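Lanis Robotics Club
Minutes of the project meeting, June 22, 2026

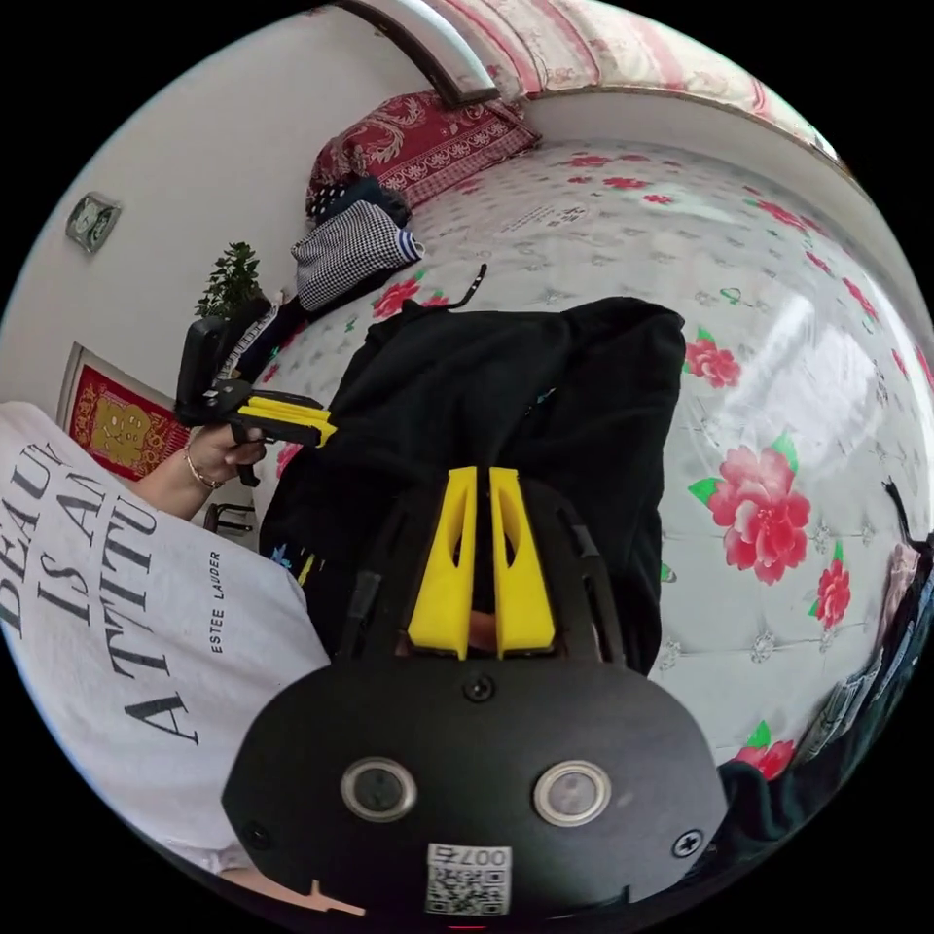 The meeting opened with approval of the April minutes. There were no corrections.

Folding project. The goal stays at 200 recorded folds before the Gutero student showcase. The club has 70 usable ones so far. Another 27 were thrown out for poor tracking. Members recording at home were asked to work in pairs, one gripper in each hand, and to start each take with the garment spread out on a bed or table. Dark hoodies and jackets are still short on the list. T-shirts are done for now.

Equipment. One pair of grippers has a loose finger screw and is out of use until it is fixed. Spare fingers will be printed in the same yellow plastic. Batteries must come back charged.

Budget. The club has $40 left for supplies. It was agreed to spend it on memory cards. The request for a second tripod was put off.

Showcase. The table application is in. A poster draft is due at the next meeting. Whether to run a live demo on the arm was discussed and left open.

Meeting adjourned.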